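Chapter 7
Moving Freight in the City

Chapter outline
7.1 The cost of the last mile
7.2 Delivery vans and the curb
7.3 Cargo bikes and small electric vehicles
7.4 Sidewalk delivery and its limits
7.5 Case study: the Clater loading zone plan

Key terms: last mile, drop density, dwell time, microhub, consolidation, failed delivery, curb management

When people talk about city traffic they usually mean cars and buses. Chapters 5 and 6 did the same. But a large share of the vehicles on a downtown street at ten in the morning are there to carry goods. They bring bread to cafes, paper to offices, and parcels to apartment buildings. They also stop far more often than other vehicles, and a stopped vehicle can take up as much of a street's capacity as a lane closure.

This chapter is about the final part of a freight trip, from the last depot to the customer's door. Planners call it the last mile, although it may be half a mile long or twelve. It is usually the most expensive part of the journey per item. A full truck on a highway spreads the driver's wages and the fuel over thousands of parcels. A van in a city spreads them over the parcels it can drop in one shift, and much of that shift is spent parked, walking, or waiting for an elevator.

Consider the town of Clater, which we will return to in Section 7.5. Its central district covers 124 blocks. On a normal working day, delivery drivers make roughly 4,000 stops there. When the town surveyed its curbs, it found 404 marked loading spaces, many of them on streets where few deliveries were made. On the busiest streets drivers double-parked, even though spaces stood free a few blocks away. The supply of space looked adequate on paper, but it was in the wrong places.
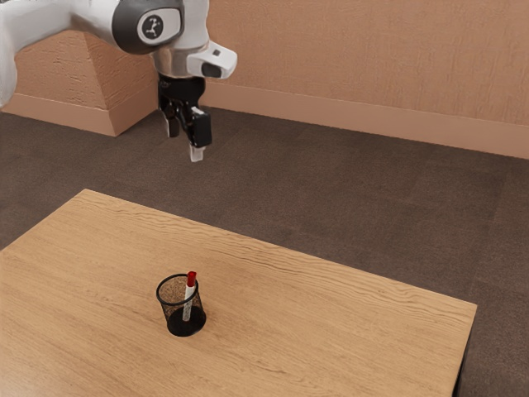

Two measures will come up again and again. The first is drop density, the number of deliveries made per mile of route. The higher it is, the less each delivery costs. The second is dwell time, the number of minutes a vehicle stays at the curb for one stop. A city can do little about drop density directly, but it has a good deal of influence over dwell time through the placement of loading zones, the hours they are open, and the rules for parcel rooms in new buildings.

New vehicles are often put forward as the answer. Section 7.3 looks at cargo bikes, which work well where streets are narrow and parcels are light. They need a microhub close by, and land for microhubs is hard to find in the districts that need them most. Section 7.4 turns to sidewalk delivery vehicles. These have been tested in many places, including a trial in the Vaher district run by the carrier Gilteck. The vehicles kept to their schedule on dry, level routes. They had more trouble with curb ramps, snow, and customers who were not at home. The failed delivery is an old problem, and changing the vehicle does not remove it.

The transport planner Jaanus Toom has argued that cities should first count what they have. In his study of the Drondetlow market area, he followed 3,000 parcels from depot to door and recorded every stop, move, and wait. The largest single loss of time came after the driver had parked. We use his method, in a shortened form, in the field exercise at the end of the chapter.

Before you read on

Choose a street you know well and watch it for one hour on a workday morning. Write down each vehicle that stops to load or unload, where it stops, and how long it stays. Note whether the stop was legal. Keep your notes, as you will need them for Section 7.2.

7.1 The cost of the last mile

A carrier's costs fall into two groups. Some depend on distance, such as fuel and tires. Others depend on time, and wages are the largest of these. On a rural route both groups matter. On a dense city route the van may travel only a few miles in a day, so nearly all of the cost is time.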